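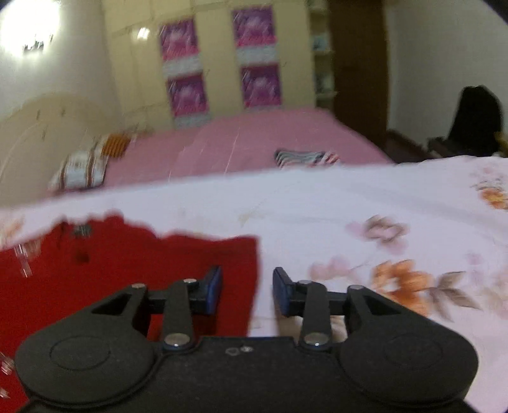 Visit to the Prodex open day, Drirkley

The Prodex building in Drirkley is a two-story unit behind the bus depot, with a sign small enough that I drove past it twice. The company opened its doors on a Thursday in March to anyone who had filled in a form on its website. I had filled in the form in January and forgotten about it until the reminder came. Our club newsletter covers workshops and factories within an hour's drive, and members who couldn't get the day off asked me to write up what was there.

Doors opened at 9:30. There was coffee in a hallway and a table with name stickers. We were split into two groups, and mine had 13 people in it: a few college students, a couple who run a linen rental business, two men from a packaging plant, and a retired schoolteacher who asked most of the good questions.

Our guide was Peter Štěpánek, who looks after the training data side. He gave a short talk before we went upstairs. Prodex does not build robots. It collects demonstrations of ordinary jobs and sells them, cleaned up and labeled, to companies that do build robots. The jobs are mostly household ones at present. Making beds, folding clothes, putting away dishes, clearing a table. He said the part of the business that takes the most time is checking, and that people who visit are usually disappointed by how much of the work is done sitting down.

The hand-held gripper

The first stop was a long bench where the hand-held tools are put together and repaired. I had expected something heavier. The tool has two black fingers that open and close, with pads that are blue on the inside, and the fingers are carried on short linkage arms held by silver screws. A camera rides on the tool and looks out past the fingers, so the recording always shows the fingers and whatever they are reaching for. You hold it, squeeze, and do the job with the gripper in place of your own hand.

The point of it is that a person can take the tool into a bedroom or a kitchen and record there, without bringing a robot into the house. A robot fitted later with the same kind of fingers has the same view to learn from. Štěpánek said a bedroom with a patterned sheet, a second bed behind it and a lamp shining toward the camera is more useful to them than a plain white room, because customers' robots will end up in bedrooms like that. Florals are apparently hard. The edge of a fold gets lost among the flowers. The woman from the linen business said she could have told him that, and they talked about hems for a while.

We each had a turn. The task was to pick up the corner of a pillowcase, bring it across to the opposite corner, and let go. I closed the fingers on nothing the first two times. You judge distance with your whole arm normally, and with the gripper sticking out ahead of your hand everything is farther away than you think. By the fourth or fifth try I could do it, slowly. The schoolteacher did it on her first attempt and was asked if she wanted a job.

The rules given to the people who record are on a printed card, and I copied down the ones I could:

Start with the fingers open.
Move at the speed you would like the robot to move.
If you drop something, pick it up again and carry on. Don't restart.
Keep your other hand out of the way unless the task uses two grippers.
Say nothing about who lives in the house.

The third one surprised several of us. A dropped sock and a second try is kept, and Štěpánek said it is often worth more than a clean run, as a robot will also drop the sock.

Remote control room

After the bench we went through to the remote control room, run by Zubaida Rind. The robots are on one side of a glass wall and the operators on the other. Each operator holds a pair of small handles on jointed arms, and the robot's arms copy the handles. There were two stations running when we came in. One operator was moving mugs from a rack to a shelf. The other was working on a zipper, and I don't think she got it closed in the ten minutes we stood there.

Rind explained the difference between the two methods in a way I could follow. With the hand-held tool, a person can record quickly and in many places, but some of the motions turn out to be ones a robot arm can't reach or can't manage at that speed. With remote control, everything recorded is something the robot has really done, since the robot was the one doing it. But it is slow, and it all takes place in the same room. The company uses both and mixes them. She gave the mugs as a case where remote control is clearly better, and bedding as one where the hand-held tool is.

The handles give a little resistance when the robot's fingers touch something, though less than you'd want. Operators work for 19 minutes and then change over. I asked why 19 and she said it used to be 20 and the scheduling software needed a minute between people. The software is called Niazi, after the street where the company had its first office.

Two visitors were allowed to try. One of the packaging men put a sponge in a bowl. The other reached for the same sponge and pushed it off the table, at which point the robot stopped itself and had to be reset from a key switch on the wall. That took a few minutes and we used the time for questions.

Questions and answers

Someone asked how many recordings are needed before a robot can do a job. Rind said there was no single number. For a simple pick-and-place with one kind of object they have had usable results from 300. For the pillowcase fold they had 1449 accepted recordings as of that week and were still collecting.

"Accepted" matters. Almost a third of what comes in is thrown out. The usual causes are a camera lens with a thumbprint on it, a recording that starts late, or a tool whose opening was not measured correctly at the beginning of the day. We saw the checking desks, which are four ordinary desks with headphones hung on the monitors. A checker plays each recording, marks where the task begins and ends, and types a sentence saying what is being done. I watched one go by at double speed. It is tiring to look at, with the picture swinging around, and the checkers take turns.

One of the students asked about privacy. Homes are recorded by agreement with the householder, who is paid for the day, and any faces, letters or family photographs are blurred before the files go out. Households can have their recordings removed up to the point of sale. After that they can't, and this is stated on the form. The schoolteacher asked to see the form and was given one.

Another question was about whether the robot simply plays back what the person did. It doesn't. The recordings are used to train a program that looks at the camera view and decides how to move next, so a pillowcase lying a little differently should still get picked up. How differently is what everyone in the building seems to be working on.

The demonstration

At the end we saw a trained robot. It was a single arm on a fixed base, a model Prodex buys in from Clakent, set up beside a table with a pile of hand towels. It folded the first towel in half and in half again with no help. It folded the second in half, then spent a long time touching the edge without gripping it. Rind took over with the handles, made the grasp, and handed control back, and the arm finished the fold. That correction was saved as well, and she said such corrections are now collected every day. The third and fourth towels went through, although the fourth was crooked.

I thought this was the best part of the visit. It was slow, and a person would have finished the pile before the arm got through one towel, but you could see what all the recording upstairs was for.

Practical notes

The tour took two and a half hours. There are stairs to the upper floor and a freight elevator for anyone who asks. Photography is not allowed in the remote control room or at the checking desks. Parking is on the street, and the depot side is signed for buses only from 3 p.m. Sandwiches were provided, with a vegetarian tray that ran out early.

Prodex plans another open day in the fall. Places go through the form on its website, and a group of up to eight can be booked under one name. If enough members are interested I will put in for a club booking. Give your name to me at the next meeting, or leave it on the sheet by the door.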